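Kitchen arm project, notebook
06/08/2023, me (Napaporn)

Sunday session, so the kitchen was ours and we could leave the kettle talk for later. Task is still the microwave one for the September round: arm brings the packet over, packet goes in, door gets shut. Reynaldo wants 53 logged runs before we touch the Ploltis scripts again. We're on 7. Hmm!
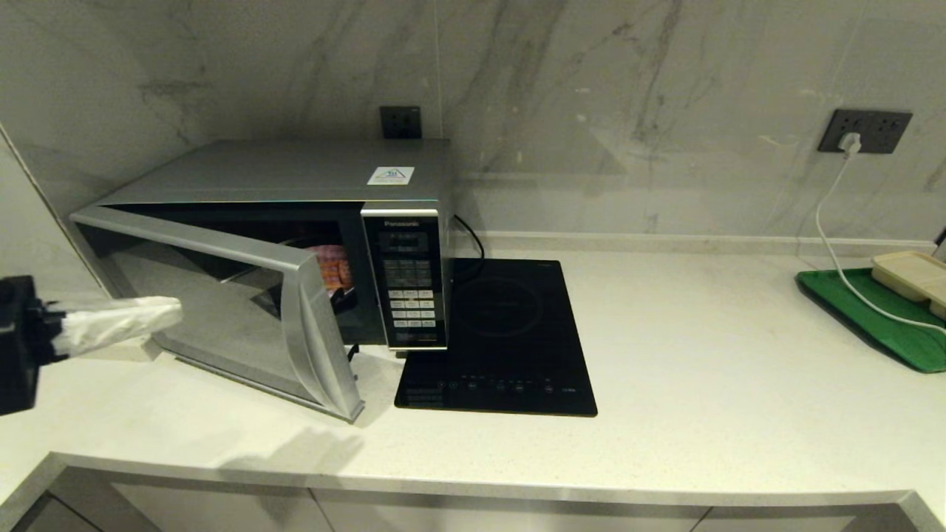

Microwave run, door open, wrapped packet in the gripper.

I've dropped the approach speed to 49 in the Wisine settings (it was 300, which was frankly a bit mad for a kitchen) and I like it much better. Please don't put it back without telling me, Reynaldo!

Next job was the wrist view, down at the counter edge with the fingers closed up. 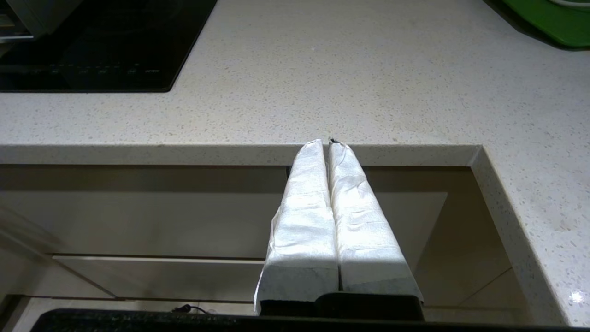

Wrist view at the counter edge, both fingers wrapped.

The wrapping has gone a bit baggy at the bottom and there's a dark tip poking through on the right finger. I'd like to try a neater fold, or maybe those sleeves Tiongson sell, if the club money stretches. 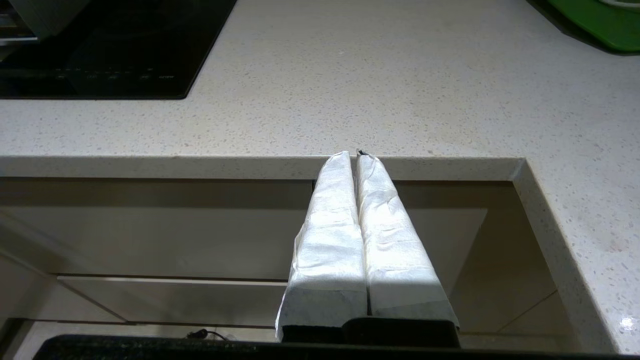

Fingers apart

Same wrapping, wider opening, and over towards the cooktop and microwave. I want a good pile of these views for the labelling evening, so keep saving them please.
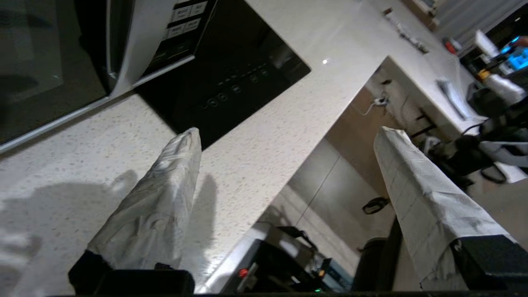

To do
Ask Cimeveck about the spare cable
Rewrap the right finger
Label today's runs, me first, then Reynaldo checks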